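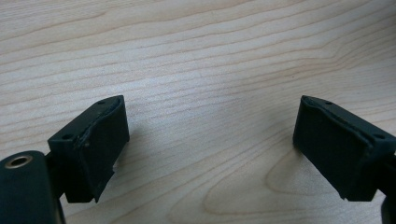
*A light wooden tabletop, close up.*

# Why does your cocoa go cold, and why doesn't the table burn you?

Put one hand flat on a wooden table. Now put the other hand on something metal in the same room, like a faucet or a spoon that's been sitting in the drawer. The metal feels colder, right? I was sure of it when I was seven, and I would have bet my whole sticker collection on it.

I would have lost my stickers! The spoon and the table have been in the same room all day, so they're really the same temperature. The difference is in how fast they take heat out of your hand. Your hand is warm, and heat always wanders from warmer things to cooler things. Metal lets it race through (we say metal is a good **conductor**). Wood slows it way down, so your hand gets to keep more of its warmth. Something that slows heat down is called an **insulator**.

Wood is good at this partly because it's full of tiny tubes. When the tree was alive, the tubes carried water up from the roots. After the wood dries out they mostly hold air, and heat has a hard time getting across little pockets of still air. Your winter coat works the same way, with air trapped in the fluff.

## Now for the mug

Water boils at 212 degrees Fahrenheit, which is much too hot for your tongue, so a grown-up does the pouring and you do the waiting. While you wait, the heat is already leaving, and it has a few ways out:

- up off the top, with the steam
- sideways, through the walls
- down through the bottom, into the table

The biggest escape is often the top. That's why a lid helps so much, and why blowing on cocoa works (you push the warm, steamy air away and cooler air slides in).

Mugs can be made of all kinds of stuff. Ceramic ones start as soft clay and get baked in a special oven called a kiln, which can get to over 1000 degrees Celsius. I still think that's amazing for something you eat cereal next to! Then there are mugs that use two materials, like a white one with a silver metal lining. And whatever the walls are made of, a handle is a clever thing to have. It sticks out into the cool air, so your fingers can stay away from the hot part.
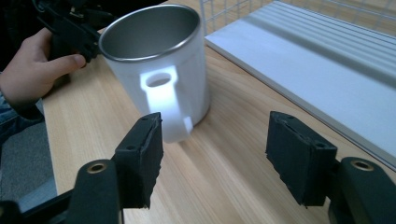
Kári Zoëga wrote to ask: if metal is such a good conductor, wouldn't a metal lining make cocoa go cold faster?

What a great question, Kári! A thin metal wall all by itself would let heat through in a hurry. But it matters what comes next. If there's a layer behind the metal that slows heat down, such as a gap with air in it, the heat gets through the metal and then has to crawl. Some travel mugs even have the air pumped out of the gap, and that slows heat down more than air does.

## Try it at home

You need two mugs that are different from each other, some warm water from the faucet (warm, please, no boiling) and a kitchen thermometer.

1. Pour the same amount of warm water into each mug.
2. Stand them side by side on a wooden table.
3. Write down both temperatures.
4. Check again every five minutes until you get bored. I lasted half an hour.

Then do it all over again with a saucer on top of one mug. My saucer mug stayed warmer the whole time, and I drank cocoa out of it afterward.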